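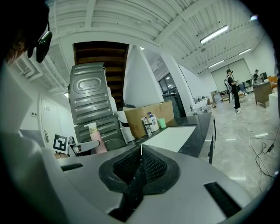 Reda Kamel
Contributing writer, industrial history and machine tools

Wivine Guide to Early Forging Machinery
Review, 2020-09-12

Wivine has been publishing short technical histories for a while, mostly on pumps and lathes. The new one covers forging before hydraulics took over: tilt hammers, drop hammers, board hammers and the first friction screw presses. I bought the paperback in March and have read it through twice.

The book has 8 chapters and 78 drawings. The drawings are the reason to buy it. Each machine gets a side elevation and a section, redrawn in the same line weight, so you can flip between a water-driven tilt hammer and a belt-driven board hammer and see where the lift comes from in each. The cam wheel drawings in chapter two are very clear. I have tried to explain a tilt hammer to students with old engravings and it never went well.

The text is weaker. The author of the early chapters knows waterwheels and keeps going back to them. Thirty pages pass before anything hot is struck. The section on anvil foundations is good, with a useful explanation of why timber was laid under the anvil block and what happened to the hammer frame when it rotted. The screw press chapter is too short. It describes the friction drive in two paragraphs and then moves on to a list of makers.

One of those makers is Jekberg, and the book's best pages are on its workshop ledgers. They show what a small forge paid for a secondhand hammer, what it cost to move, and how often the lifting boards were replaced. I would have read a whole book of that.

Printing is decent. The paper is matte and takes pencil notes well. The binding on my copy cracked at chapter five, and the two foldout plates at the back are glued too close to the spine to open flat. Agyeman, which handles the distribution, replaced the copy without argument, but the second one has the same fault with the plates.

The index lists machines but leaves out places, so if you want everything on one town you have to hunt for it. There is no glossary either. Words like "tup" and "helve" are explained once, in passing.

The nearest competitor is the Closus handbook, which is longer and covers steam and hydraulic presses too. Its drawings are reproduced from old catalogs and some are hard to read. For dates and patents I still go to Closus. For how a drop hammer works, I go to Wivine.

Worth having if you teach the subject or look after one of these machines. General readers should borrow it first and start at chapter three.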